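木砧板的保养：油、蜡与含水率

搬家之后厨房朝北，湿度比以前高，原来那套每季度上一次油的做法不够用了。趁着重新整理工具，把这几年记下来的东西写成一篇，主要给自己查，顺便回复Oliwia Cieślak在上一篇底下问的问题：食品级矿物油和亚麻籽油到底选哪个。

先说木材本身。木材是吸湿材料，含水率随环境温度和相对湿度变化，最终趋向一个平衡值。室内相对湿度在百分之四十到六十之间时，平衡含水率大致落在百分之七到十一。砧板的变形问题基本都来自两个面含水率不一致：一面贴着台面，水汽出不去，另一面敞着干燥，于是板子向干的一面翘。弦切板比径切板明显，原因是弦向收缩率差不多是径向的两倍。端面拼接的板子，也就是常说的立木砧板，厚度方向是顺纹，收缩很小，长宽方向则会整体胀缩，胶缝受力更复杂，所以立木板子开裂多半沿胶缝走。

由此得出第一条规则：洗完竖放，两面通风，不要平放在台面上晾。第二条：上油必须两面都上，四个侧边也要上，尤其是端面。端面导管开口，吸油量是板面的好几倍，只擦板面等于没有封住主要的水汽通道。

油的种类分两类，干性油和不干性油。

不干性油以食品级矿物油为代表。它不聚合，不固化，留在木材孔隙里，靠占位减缓水分进出。优点是无味、不酸败、上了就能用。缺点是会被洗洁精逐渐带走，也会向深处迁移，需要反复补。椰子油要看精炼程度，分馏椰子油比较稳定，普通的我不用。橄榄油、菜籽油一类不要用，它们既不完全固化，又会氧化，几个月后板子发黏，有哈喇味，而且很难清干净。

干性油以亚麻籽油和桐油为代表。不饱和脂肪酸与氧反应交联，形成固态网络。做得好，耐水性比矿物油高，补油间隔也长。问题在时间：生亚麻籽油薄涂一层，在我这边的条件下要一到两周才能干透，三层就是一个多月，其间板子不能用。市售所谓熟亚麻油多数加了金属催干剂，标签上没有写明适合食品接触的不要用在砧板上。桐油固化后表面略哑，耐水最好，但有坚果成分，家里有人对坚果过敏的话直接排除。

另外必须提一句安全：擦过亚麻籽油或桐油的布会自热，揉成团扔进垃圾桶有自燃风险。用完摊平晾到发硬，或者浸水后装进密闭金属罐。矿物油没有这个问题。

所以对Oliwia的回答是：只有一块板子，每天要用，选矿物油加蜂蜡；有两块可以轮换，并且有耐心，可以试纯桐油或纯亚麻籽油。

蜡的作用是补矿物油的短处。我用的配方按重量算，矿物油四份，蜂蜡一份，隔水加热到蜡完全融化，搅匀，倒进宽口罐放凉。冬天觉得硬，可以改成五比一。Wanda Kalinowski用的是三比一，膏体更硬，表面拨水更好，但她那个比例擦开很费力，我试过一次就改回来了。巴西棕榈蜡熔点高，加一点能提高硬度，加多了表面发脆，切过之后刀痕处发白。

上油前的准备比上油重要，步骤如下。

一、清洗。温水，少量洗洁精，顺纹刷，两面同时打湿，避免单面吸水。不要浸泡，不要进洗碗机。

二、去味去色。粗盐撒在板面，用切开的柠檬按着磨，静置五分钟后冲掉。柠檬酸对碱性的鱼腥胺类有效，对甜菜、莓果一类色素效果有限，对已经渗进纤维的深色痕迹基本无效。那种只能打磨，或者接受它。

三、干燥。竖放至少二十四小时，梅雨天延长到四十八小时。含水率没降下来就上油，等于把水封在里面。有针式含水率计的话，测到百分之十二以下再动手，注意针孔打在背面。

四、打磨。先用一百八十目磨平，喷水让木毛竖起，干后用二百四十目去毛刺。继续往上磨到四百目意义不大，表面过于致密，吸油反而少。

操作时台面垫一层牛皮纸，油滴和木粉都好收拾，白色台面沾了油蜡不太好擦。 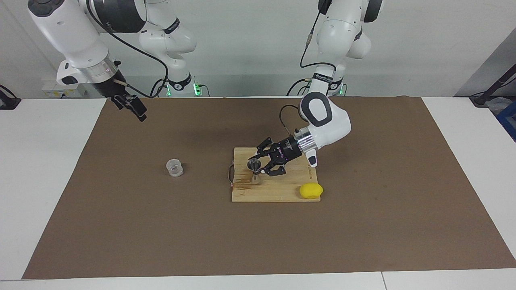

浅色木板，左端有一处红褐色深痕，右前角放的是柠檬。

五、上油。矿物油微热到四十度左右，黏度下降，渗得快。倒在板面中央，用无绒布推开，保持湿润状态二十分钟，干的地方随时补。翻面，重复。端面多给两遍。新板子第一天上三遍，之后一周内每天一遍，直到放置一夜后表面仍有轻微油润感。

六、擦干。多余的油一定要擦掉，留在表面只会粘灰。

七、上蜡。油渗入一夜之后再上，薄薄一层，等三十分钟，用干布抛到不粘手。

补油周期不必按日历，滴几滴水看就行。水珠成形不散，说明表面还好；一分钟内摊开并且颜色变深，就该补了。我现在的频率是每三周一次，以前住的地方六周一次。

说几种常见损坏。

轻微翘曲：凹面朝下，下面垫一块拧干的湿毛巾，上面压重物，过夜，多数能回来一部分。回来之后两面一起干燥、一起上油，否则一周内又翘回去。

胶缝细裂：宽度能塞进一张纸的，清干净，用细嘴注入符合食品接触要求的防水白胶，夹紧二十四小时。裂得更宽就不修了，缝里藏污，刷不干净。

霉点：浅表的打磨掉即可。打磨到一毫米以下还有黑色，说明菌丝已经深入，扔掉。

刀痕过深：手刨或砂光机整面处理，手工打磨容易磨出凹坑，切葱时底下连着断不了，就是板面不平造成的。

最后是工具和耗材。我在Zukaso买的矿物油，瓶装，300毫升，正反两面的话一块中等板子能用很多次。蜂蜡是Remigiusz Zieliński给的，他家养蜂，颜色偏黄，有明显的蜜味，做出来的蜡膏也带味，切面包无所谓，切水果介意的话换精制白蜡。砂纸没有讲究。布用旧棉T恤，洗过很多遍的那种，不掉毛。

有一点还没有定论。Irena Ziółkowski坚持新板子要先整块浸油一夜，她用一个浅托盘，油没过一半，第二天翻面。我在去年10月用两块同批的榉木板做了对比，一块浸，一块擦，称重显示浸的那块吸油多，但三个月后滴水测试看不出差别。样本太小，两块板子的纹理方向也不完全一致，先记在这里。下次换枫木再做一遍，称重间隔改成每周一次，端面单独涂蜡隔开，看看差异到底来自板面还是端面。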